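About Us

Hi, I'm Soo-ah Seok, and I run the Brurnach Letter with my friend Emerson Conceição. We write about people who get arrested, fined or dragged through court for protesting — the ones whose names make the news for a day and then drop out of it while the case crawls along for years.

We started in October with a mailing list of 47 people, most of them cousins (mine) and old union buddies (his). Today 625 of you get the letter, and I still can't quite believe it!

Emerson does the court side. He reads the filings, calls the lawyers and sits through the hearings, and he's much more patient than I am. I do the interviews, usually by phone and usually late at night, with families, neighbors and whoever was standing there when it happened. Every piece gets read by two people before it goes out, and there are only two of us, so yes, we argue.
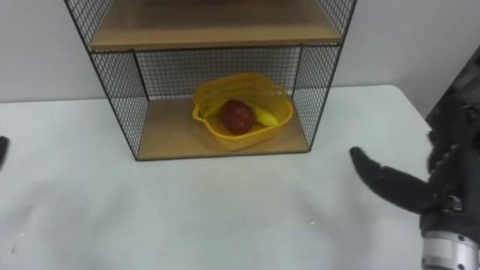
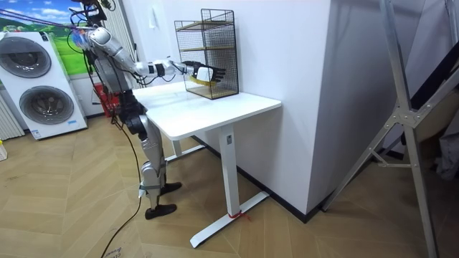
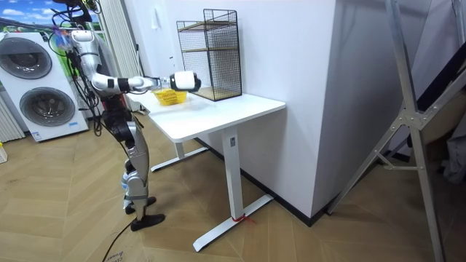

The mesh shelf, then two views of the robot at the white desk.

We have opinions and we don't hide them. I think locking up a teenager for shouting at a soldier is wrong, and you'll hear me say so. But we print charges as they're written, we call the other side for comment, and when we mess up we fix it at the top of the page, with the date.

No ads, no sponsors. Readers chip in what they can, and that pays for the phone bill, transcripts and Emerson's bus fare — he goes through a lot of bus fare.

If you know of a case we should be following, write to me. I answer everything, though it may take me a week or so.

Page last updated 3/31/23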